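Folding tips from a month with the Shemweta hand grippers
Posted by Tania Siriwardena, 2024-10-03

I signed up for the Lilivik home folding service in the belief that I would never square up a T-shirt again. What I got was a pair of Shemweta grippers to strap on my hands, so that I could square up T-shirts on the machine's behalf. You teach it your folds, Lilivik trains the folding arm on them, and the arm arrives in January. Until then, the arm is me.

The starter plan is 27 dollars a month and asks for 100 recorded folds. The Hindel plan wants 700. Start with the starter.

Some things I wish the booklet had put on page one:

Put a plain, pale board under dark laundry. I tried our patterned tablecloth first and spent an evening hunting for the edge of a black sock.

Run each cable along the outside of its own hand before you tighten the straps. Crossed cables will drag a sleeve halfway across the table. 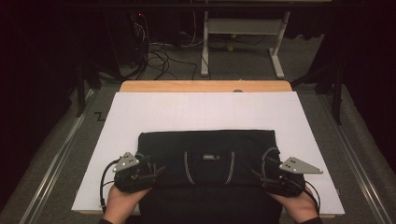 Black fabric with curved white piping, folded and held at both sides. The grippers go over the hands, tracking plates on top.

Piping and seams are your friends. If a garment has a matching line on each side, fold so the two mirror each other and you can skip measuring. Put the label at the top fold and you'll also know which way is up, a question I had never asked of my laundry before.

Don't wear black while folding black. I lost track of where the garment ended and I began.

Smooth with the side of your palm, and keep the finger pieces for holding. They will snag a loose knit. Goodbye, gray cardigan.

Stop after 2 baskets. My folds got sloppy past that point, and the arm will learn sloppy as happily as it learns neat.

Is it worth it? My drawers look wonderful, and Lilivik charged me for the privilege of tidying them. Drinivcombe sells a rival kit with lighter straps, but it won't do fitted sheets. Neither will I, so I may switch.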